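Equipment notebook, manipulation bench
October 2023
Subject: end effector purchase for next budget year, plus room items

Budget position

Carried over from the last entry: one arm running, one hand on it, no spare hand. The request for the coming year has to be in by February. Two options are on the table for hands and one for the arm controller. Everything else in this entry is small but has to be listed, as small items were left off last year's sheet and came out of consumables.

Hand options

Option A, Brorko. Same general class as what we run now. Mounts on our existing flange without an adapter plate. Quote received, valid through February. Lead time is long and they will not commit to a ship date before a purchase order. Spare fingers are sold singly. Thumb module is sold only as an assembly with the palm, so a thumb failure costs most of a hand. Driver package is included for the first year, then billed annually. Need the annual figure in writing before this goes on the sheet.

Option B, Firkuvell. Lower list price. Needs an adapter plate at $287, not in their quote. Plate adds length at the wrist, so reach calibration and the collision model both have to be redone. Allow two days of bench time. Fingers and thumb are both field replaceable. Fingertip pads are a wear item at $70 a set.

Preference is A if the driver cost is reasonable. B if not. Do not split the order. Two different hands means two driver stacks and two calibration files, and we don't have the hours for it.

Spares

Whichever hand is chosen, order these on the same purchase order:
- one spare finger module
- one flange bolt kit
- one wrist cable, full length
- fingertip pads, if option B

The wrist cable was forgotten on the last order and had to be bought alone with freight. Freight was more than the cable.

Arm controller

The Plosden unit is out of warranty. Repair quote is flat rate, parts not included. Replacement is a capital item and would push the hand order into the following year. Proposal: keep the present controller, buy the service contract, revisit when the lease review comes up. Service contract covers remote diagnosis and one site visit. It doesn't cover the teach pendant. Pendant screen has a dead strip along one side but is readable.

Dijkstra task set

The household task set (Dijkstra, second revision) sets the object list for next year, so it drives the spending. It's weighted toward thin, flexible, light items: bags, wrappers, sachets, cloth. These are the cases where pad friction and thumb placement matter most, and where the two candidate hands differ on paper. Rigid objects are already covered by what is on the shelf.

Appliance surfaces are also in the set. Light packaging has to be picked up from the top of an appliance, including across slotted vents, without dragging a fingertip over the slots. For planning purposes count any appliance used this way as a test fixture and put it under fixtures, not furniture. Finance sent back the last sheet over this.

Plastic packet between thumb and fingers, top edge of the air purifier:

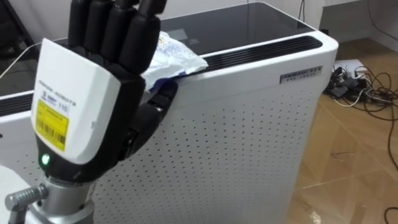 Fixtures and room

Fixtures line is $400 for the year. Planned against it:
- replacement filter for the purifier
- one low table, adjustable height
- assorted packaging stock, mixed film weights
- floor mat for the arm base, if anything is left

Cable covers and a wall-mounted power strip go under facilities. Floor protection for the parquet as well, pending their reply on adhesive. They want nothing stuck directly to the wood.

Open items

1. Annual driver cost from Brorko, in writing.
2. Adapter plate drawing from Firkuvell. Check the bolt circle against our flange before trusting the quote.
3. Service contract terms from Plosden, pendant exclusion in particular.
4. Confirm the object list in the Dijkstra set is frozen. If film items are dropped, the case for extra pads goes with them.
5. Move wrist cable to the top of the spares list.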